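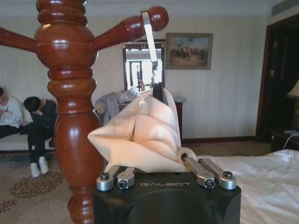 Never trust a zero, the woman on the Pawlak help line had told me, and I'd written it on the back of my hand in ballpoint like a kid before a spelling test. A zero on the grip reading could mean the hand was holding nothing. It could also mean the sensor had quit and the hand was holding on for dear life.

So there I was in the bedroom at Jastadano, looking at a zero and a beige bag.

The job was easy, or it was supposed to be. Take the bag at the coat stand, set it on the bed, go back, do it again. Darolix wanted 4,000 runs out of us before they'd put their name on the thing, and we'd passed 2,000 that morning without so much as a dropped strap. I'd gotten lazy. I admit it! I had a sandwich in one hand and the tablet in the other, and I was thinking about whether my car would pass inspection.

Run 2,396 is where it went funny. The hand closed, the arm started back, and then everything stopped. No alarm, no red box on the tablet. Sturnon (that's the software, and I have a whole separate list of complaints about Sturnon) just said READY in cheerful green letters. Grip force, zero.

Now, the old me would have walked right over and tugged the bag loose. I'd done it plenty of times on the last machine, a big slow thing that couldn't have pinched a grape. I'd put down the sandwich and taken a step when I saw the ink on my hand.

I hit the stop button instead. Then I waited, feeling pretty silly, and gave the bag a poke with a broom handle.

The fingers snapped shut.

I mean hard — I heard it from where I stood, a flat clack like a mailbox lid. The stop cuts the motors in the arm. What I didn't know, and what was sitting in a footnote on the next-to-last page of the manual, is that the hand on this setup has its own supply, and it'll finish whatever it was last told to do. It had been told to close. It had been waiting on a number that never came, and my poke shook the connector just enough to send it one.

There was a dent in the broom handle. I kept running my thumb over it the whole time I was on hold.

The woman at Pawlak picked up after a while and asked which plug I'd pulled. Neither, I said. Pull both, she said, the wall one and then the little gray one at the wrist, and keep the broom in there until you've done it.

I pulled both. The bag came away with a crease in it, and I laid it on the bed and went to find a pen, so I could write GRAY PLUG TOO on a strip of tape and stick it next to the stop button.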